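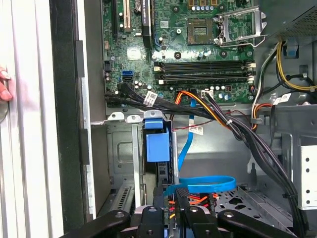

Opening (keep it slow, people will still be finding chairs)

Good evening, and thank you all for coming out to Drurside on such a foul October night. I'm Sobia Rizvi, I look after the repair evenings, and for the next 40 minutes I'd like to talk you out of being frightened of the inside of your computer. Say hello to Gwendolyn Mercado at the back, who has the sign-up sheet and, more importantly, the biscuits.

Ask for hands: who has ever taken the side off one? Leave a proper pause. There are always two or three who put a hand halfway up, and they're the ones I want to talk to at the break.

The board

Start with the green board, as everything else either plugs into it or is fed by it. I like to call it the high street. People laugh at this, but it does help - the printed traces are the roads, and you needn't know where every one of them goes to find the post office.

The empty socket near the top is where the processor goes. Point out the gold contacts, which are very fine, and say clearly that this is the one place where I do get strict. Fingers off, sleeves off, no cloth, no blowing on it. If a contact gets bent the board may be finished, and I have had that conversation with somebody's grandson and I don't want it again. The metal bracket is standing open. When a processor is in, it folds down over the top and the lever holds it there. The first time you press that lever it feels far too stiff, and you will think you're breaking something. (Tell the Kristaps story here if they seem friendly: Kristaps Stankevičius, twenty years a plumber, hands like shovels, shut his eyes for it.)

Memory

The four long black slots are for memory, and they're the best place for a beginner. All four are empty here, so you can see the little pale latches at the ends. Open the latches, line up the notch, press evenly until it clicks. If the notch doesn't line up, turn the stick round. Don't press harder!

Mention that four slots doesn't mean you must fill four. Two matching sticks will do very nicely for most of us, and which two slots to use is in the manual. Ginette Besson keeps a folder of manuals on the shelf by the kettle, and she'd love somebody to ask her for it.

Cards, drives and cables

Expansion slots next. Be brief, it's easy to get bogged down. Cards stand upright in the board, and yes, the label on a card is worth writing down before you go looking for software for it.

The blue connector and the black one just below it are SATA ports, for the drives, and the drives themselves live in the metal cage. Then the cables, that thick black bundle. I know it looks like a nest. Take a photograph before you unplug anything, then another one from the other side, and you'll thank yourself at nine o'clock when you want to go home.

Before the break

Unplug at the wall. Touch bare metal on the case before you touch the board. Screws in a saucer, and Gwendolyn has 14 saucers, so there's no excuse.

Tea now, then benches. Ask them to bring their glasses.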